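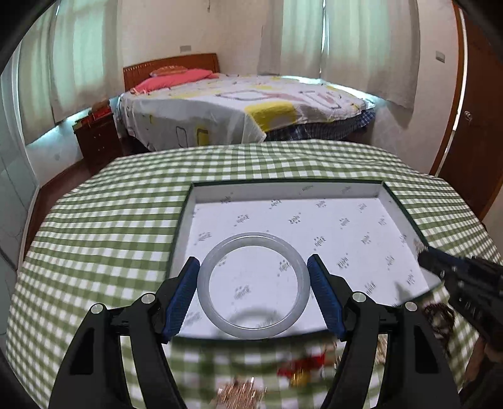 I bought the Fotier presentation tray in November to go with a few bangles I sell, and after using two of them through the winter I have enough to say about whether they are worth the money.

Some background first. I sell secondhand jewelry from a table, mostly bangles, rings and the odd brooch. For years I laid everything straight on the tablecloth. My cloth is a green and white check, and I like it, but pale pieces get lost on it. A milky, see-through bangle takes on whatever is under it, so on a checked cloth you get checks through the middle and people walk right past. I wanted something shallow and mostly white that I could set on top of the cloth without hiding all of it.

The Fotier is an open rectangular tray with low sides. The outer rim is a thin line of dark green and the inside walls are white. The liner is white too, printed all over with small dark gray emblems and script-style logos in rows. It comes flat in a sleeve with no lid. I paid 20 dollars for each one at Vindamitz, which was the only shop near me that had the green rim in stock. The other choice was a plain black one, and I did not want black.

Size and depth

The sides are low enough that you can reach in from any direction and pick up a bangle without knocking the wall. That sounds like a small thing, but my old Schumacher tray had deep sides and customers with long nails hated it. A bangle lying flat in the Fotier is easy to see from a standing position and still easy to see from a chair on the other side of the table.

The low sides mean it is no good for carrying. I tried walking one across a parking lot with rings in it and will not do that again. Pack your stock in something else and fill the tray once it is on the table.

The liner

This is where opinions will differ. I was not sure about the print at first. I would have ordered plain white if they made it. With darker pieces the print does not matter at all. With pale, semi-transparent pieces it works better than I expected, as long as you put only one in the tray. The white throws light back up into the bangle and you can see the color properly, even when it is a very faint lavender. You also get a soft shadow around the bottom edge, so the piece stands out from its background. On the bare cloth I never got that.

The print does show through the center of a bangle, of course, and with small rings it gets busy. For rings I cut a piece of plain white card and lay it over the liner. It takes a minute and looks fine.

Cleaning is only fair. Dust wipes off with a dry cloth. I got a smear of hand cream on one liner and it left a mark that I have not been able to shift. A damp cloth made the paper feel a little rough in that spot, so I stopped. The Funel trays I used before this had a removable fabric liner that could be washed, and I do miss that part.

On the table

The tray sits flat and does not slide much on a cotton cloth. My table has a rounded edge where the cloth bulges over, and if you push the tray too close to the front it will rock. Keep it back toward the middle. On a bare, smooth table top it does slide, and I would put a scrap of shelf liner underneath.

The green rim is a good match for the olive in my cloth. It is darker, but close enough that the two look like they were bought together. If your cloth is red or blue I would think about it before ordering.

Wear so far

One tray is still as new. The other has a soft corner from being dropped on its edge, and the green has rubbed a little there. Neither has warped, and both spent a few weeks in an unheated garage. The white walls have stayed white.

Would I buy it again

Yes, for bangles and for anything pale. I would not buy it for rings, and I would not buy it if I needed something to travel with the stock inside. The price is a bit high for what it is. Vindamitz also had a large set for 95 dollars with several sizes nested together, and I looked at it twice, but I have no use for the smallest ones and they would not sell me the big one separately.

If Fotier ever brings out the same tray with a plain liner you can take out - or even just sells replacement liners - I would order two more.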